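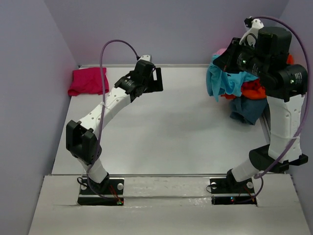

The two-arm cell with a clothes pile in the right gripper and the left one open over the middle of the table.

So you've got two arms bolted down and you want them to sort laundry. Great! Before you write a single line of sorting code, do the cables. I did it the other way around on my first build (in a corner of the Prudasholm shared shop) and ended up redoing most of it over one long December.

Start at the base and work up. Each arm sits on its own black plate on the front ledge, two bolts per plate. Snug them by hand first, swing the arm through its full range, then tighten. If the plate creaks when the elbow comes around, back off and check for grit underneath. I keep an old toothbrush in the drawer for that.

Now the purple cable. Mine runs from the plate past the elbow, up the long link and over to the wrist, and I leave a big fat loop at the top. It looks sloppy and I used to tie it down tight. Don't! The wrist needs that slack when it rolls, and a tight cable will work its plug out a little more every time. My rule is to fold the arm as far as it goes, cut nothing, and add 6 inches to whatever length looks right.

Power up one arm at a time. Open Tutetti, set the speed limit to 26 percent, and jog each joint slowly from the base to the wrist. Keep your hand on the stop switch. When both arms behave, save the poses as "home left" and "home right" — the names matter later, trust me.

Next, the gripper force. The Chevalier profile starts at 335, way too much for a T-shirt. I drop it to 86 and go up in small steps until a single sock stays put while I shake the wrist from side to side. A whole bunch of clothes is another story. Grab a pile and you mostly hold the piece on the outside, with everything else hanging on by friction, so test with a real tangle too. I like to use bright colors, like turquoise and orange-red, against the white table so I can tell what slipped.

Last thing: run the pick-up with one arm while the other waits open over the center. Give it about ten tries before you change any settings. If they bump, move the waiting pose back toward the ledge and save it again.

The Dornutport mounting holes don't match the older plates, by the way, so measure before you drill.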